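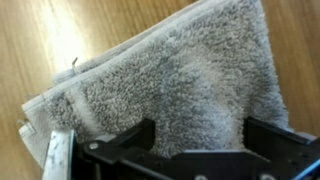

Roy Furnival reckons I fold towels like somebody wrapping chips. He put it in the comments under the March post, the one about tea towels, and then went on for two more paragraphs saying thirds is the only way, halves are for people with no shelves, and grey towels never come properly clean anyway so why bother. Fair enough Roy. I have been stewing on it since.

So. Towels again. Quick one as I'm out the door at eleven.

First the grey thing. I like grey. White goes that sad dishwater colour by Easter and navy sheds all over everything, lint on your jumper, lint in the sink. Grey just sort of stays grey. A bit speckly when it gets older, the loops go lighter where they've been rubbed, and I don't mind that at all. Feels like a towel that has been used for something.

Terry is a pain to fold though, nobody's arguing there. Too springy. You do a nice flat half, turn round for the next one, and it has puffed itself back up. A flat cotton tea towel you can crease with your thumb and it stays put. Terry you have to sort of lean on. Hand flat on the top layer, press, count to three, then move on. I used to skip the pressing and that is how I got the leaning pile in the airing cupboard which came down on my head twice.

Method, for what it's worth, after much faffing:

Lay it out long ways. Pull the hems straight first. The hem is the bit that goes wrong, it shrinks more than the rest in the wash and goes wavy, so if you line up by the hem you get a wonky fold and if you line up by the pile you get a hem poking out like a tongue. I go by the pile now. Let the hem stick out. Tuck that end to the back of the shelf.

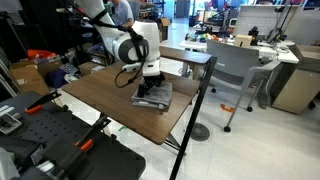
Then in half, press, half again, press. That's four layers and on a hand towel that'll do. Bath towels want one more. Thirds, as per Roy, does give a neater front edge, I tried it all last week and I'll grant him that, but the stack ends up narrow and tall and mine fell over. Halves is squatter. Stays where you leave it.

Do it on a table. Please. I did it for years on the bed and you cannot get a flat fold on a duvet, everything sinks in the middle. A plain wooden table is best, smooth enough that the towel slides when you want to turn it. I work near the edge so I'm not stretching. Wipe it down first or you'll be pressing toast crumbs into a clean towel, ask me how I know.

Loose threads. Teodor Sârbu asked me about these in an email and I forgot to answer, sorry Teodor. Don't pull them! On terry one tug and you have a bald line halfway across. Snip it close with small scissors, leave the stub. It'll vanish in the loops.
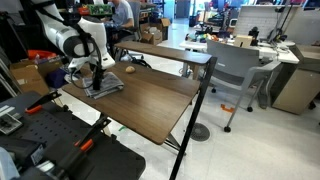 Frayed corners are another matter, those I run a few stitches over in whatever thread is on the machine, and if the corner is really gone then the towel gets demoted to rag and lives under the sink. Rags get folded too in this house. Half, half, half, no pressing, chuck it in. I know people who just stuff them in a carrier bag and I can't do it, I need to be able to grab one without six coming out with it.

Softener, no. Makes them feel lovely and then they won't soak anything up. Half a cup of white vinegar in the drawer every few washes instead, and a good shake before they go on the line. The shake matters more than the vinegar imo. Lifts the loops back up. Then you go and squash them flat again folding them, yes I do see that.
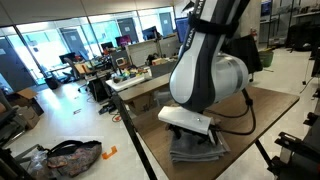
What else. Fold them the same day they come off the line, if they sit in the basket overnight they set in whatever daft shape they landed in and you'll never get the edges to meet. Clean ones go to the bottom of the pile, take from the top, otherwise the same two get worn to nothing while the rest sit there like new. Took me an embarassingly long time to work that one out.

Pillowcases next time maybe. Or fitted sheets if I'm feeling brave, which I'm not. Roy, you can have your say below as usual.

Right, bus.

Posted October 26, 2019

This site uses cookies to remember your settings and count visits. By carrying on you agree to this. Accept | Find out more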